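Search this site Search Go

About Us: Petska Robot Works and Our Open Days

We teach two-armed robots to deal with household appliances, and a few times a year we let people in to watch.

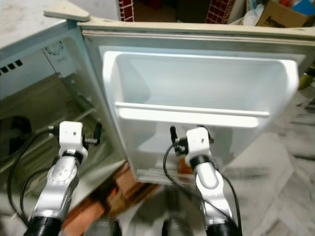

A visitor from Brandelach wrote on our comment card that she had expected something faster, and that her nephew could empty a fridge door in the time it took our machine to make up its mind. We have met nephews. We take her point, and we pinned the card up by the kettle.

Petska is a small company with 14 people on the payroll and more power strips than the fire inspector would like. We started out fixing refrigerators, washers and the occasional freezer that had spent too long in a garage. After enough years of reaching into cabinets for shelves and door bins, we got curious about whether a machine could do some of the reaching. The short answer is yes, slowly. The long answer is the rest of the company.

What we do all day

Most of our work is small and fussy. A refrigerator looks simple until you ask two arms to get hold of one. The door swings. The gasket grabs. The shelves are made of thin wire, and a pair of narrow fingers can slide right past a bar and close on nothing at all, very gently. We do a lot of our practice with the appliance on the floor, where the arms can come at the cabinet and the door from the same side.

The software that plans the arm movements is called Swati. We wrote it ourselves, which explains the menus. Swati is now on version 3, and the main improvement over version 2 is that it stops when you tell it to. Our customers are mostly repair shops and recycling yards. They don't much care what the robot looks like as long as the parts end up in the right bin.

Open days

Our first open day was in March, and we put out chairs for a modest crowd. The sign-in sheet ended up with 137 names on it, a few of them plainly made up by teenagers. We ran out of coffee before the first demonstration and out of chairs shortly after.

The demonstrations are real work. We don't rehearse them to death, and anyone who has seen one will believe us. If the arms miss, you get to watch them miss, and then you get to watch one of us type something and frown. Some visitors find this disappointing. Others pull up closer and start giving advice — usually good advice, from people who have taken apart a fridge or two themselves. One retired appliance man told us we were going after the door bin from the wrong end. We tried it his way the next morning and have done it his way ever since.

Questions are welcome at any point. The ones we hear most are whether it can do dishes (no), whether it can get the beer (please stop asking), and whether it will take somebody's job. On that last one, we still have every repair person we started with, and they are the ones training it.

Planning a visit

Visits are free. Please wear closed shoes, stay behind the tape on the floor while the arms are powered, and leave drinks on the front table. School groups should book ahead. Our visitor insurance is through Clusurance, who sent us a form so long that we now hand you a shorter one at the door.

Parking is behind the building. If the lot is full, try the street and not the tire shop, whose owner has a tow truck and a lot of free time.

Page last updated July 13, 2020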